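The Youth Group Grant

The wind farm at Dundska gives away money once a year, in June, and the town spends the other eleven months deciding who has been rude enough to miss out.

I ran the Prothero Hall youth group in those days. "Ran" is generous. I had the key, and on group nights I stood near the urn while forty-seven teenagers played indoor soccer with a ball that had been flat since the previous government. Afterwards we had sausages. The parents considered this character-building and drove away very fast.

The application form asked what we would do with the funds. I wrote "a new ball". The woman at the grants desk slid it back across the counter and said the smallest amount they could give was more than a ball.

"Two balls?" I said.

She explained, kindly, that the wind farm liked to see outcomes. The bowls club had outcomes. The Atine Road Playgroup had so many outcomes they'd had to attach an extra sheet. She lent me a pen with a turbine on it and suggested I go home and have a think about leadership.

I put it to the group over sausages. What would they like to do, if money were no object, up to a limit of not very much? They wanted go-karts. They wanted a trip to the coast and a trampoline and for one particular boy to stop bringing his recorder. A girl who hadn't spoken since she joined in Year 8 put up her hand and said, "Trurnitz."

Trurnitz is the hill behind the reservoir. You can see it from every kitchen window in town, and apart from the goats I had never heard of anyone going up it. There is a path. The council put in a sign once, at the bottom, giving the height as 314 metres, and considered the matter closed.

"What would we need money for?" I asked. "It's a hill."

"Dinner at the top," she said.

So that's what I wrote. A walk of personal development, with catering. I used the word "resilience" twice and the word "pathway" in both of its senses, and I was rather pleased with myself until the letter came, offering us the full amount and a photographer.

We set off at four in the afternoon with a barbecue on a sack truck. The barbecue weighed about 100 kilos and had a personality. The bigger kids pulled, the smaller kids pushed, and the boy with the recorder walked in front playing something that might have been a march. The photographer got as far as the first gate and remembered another appointment.

It took until dark. Near the top a wheel came off and went home by itself, bouncing through the goats, and we carried the thing the last stretch like a dead king. I lit it on the ninth match. The gas lasted four minutes.

There was a silence then, and I had time to compose most of my resignation. Down below, the lights of the fish and chip shop were very clear.

"Race you," said the girl.

They went past me on both sides, whooping, all the way back down in the dark, and by the time I got there the whole grant had been spent on flake and potato cakes and they were eating on the kerb with their shoes off. I kept the receipt for the acquittal.
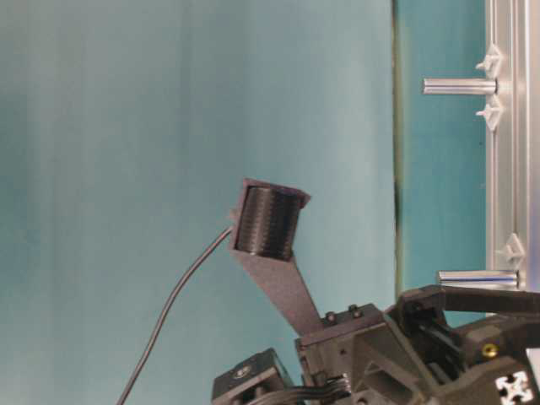

What I Put on the Form

Under "Did the project meet its objectives?" I wrote yes. Under "Please describe any assets purchased" I wrote nil, and then, as I'd been brought up properly, "one barbecue left on Trurnitz, available to the community".

The wind farm wrote back to say they were delighted – would we consider making it an annual event? They enclosed a ball.

More stories
The Bowls Club Goes Dry
Three Goats and a Bylaw
My Year as Acting Lollipop Man
An Urn for Prothero Hall

Last updated: June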